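Firnis > Capture Stations > Bakke pair > README

Bakke pair: setup and upkeep

Bakke is a two-gripper hand-held capture station used at the Tinatberg office. One operator holds both grippers and wears the head unit. This file covers the station hardware and its upkeep. The recording software has its own README under Nireo.

## Before power-on

1. Put on the harness and tighten both shoulder straps.
2. Seat the head unit at the temple and check that it does not slip when you bend forward.
3. Wipe each gripper camera with a dry lens cloth.
4. Check the marker faces. Replace any print that is scratched or lifting at a corner.

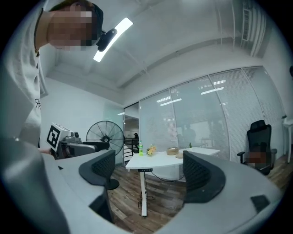 A worn print still tracks at short range and then drops out when the wrist turns, so do not judge it from the preview alone. Prints are matte. Glossy stock picks up the ceiling lights.

## Pose check

Sit or stand square to the table, open both grippers fully and hold them over the middle of the surface, facing each other. Hold still until the tracker reports both. The check runs at 60 Hz and needs 1,000 good samples per side.

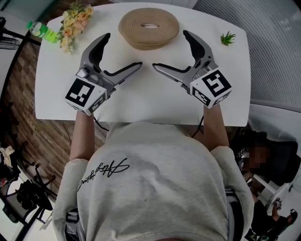

If one side fails, swap the cables at the hub and repeat. A fault that moves with the cable is a cable fault. A fault that stays is in the camera or the mount – log the gripper and stop there.

## Jaw zero

Zero the jaws after any pad change and at the start of each shift. Close slowly, release, and read the offset. Up to 2 mm is accepted. Above that, loosen the finger screws, reseat the finger and close again.
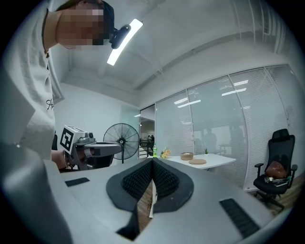 Pads are changed as a pair. Brush dust out of the texture with a stiff nylon brush. Solvent swells the rubber edge, and a swollen edge reads as a false zero.

## Cables

Run cables clear of the feet and leave slack for a full arm reach. Walk the whole work area once with both grippers before the first take.

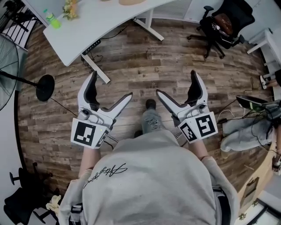
Connectors are inspected every 6 weeks. Look for bent shells and for jackets pulled back at the strain relief. Tape is not a repair; pull the cable and fit a spare.

## Known issues

- The left gripper sometimes comes up second and is then assigned the right-hand ID. Restart the hub, left side first.
- Jaw offset drifts as the grippers warm up. Zero again after the first long run.
- Pose checks done before December used the old marker layout and cannot be compared with current ones.

Related

Bakke spare parts list
Marker print templates
Nireo recorder README
Head unit fitting notes
Tinatberg station log format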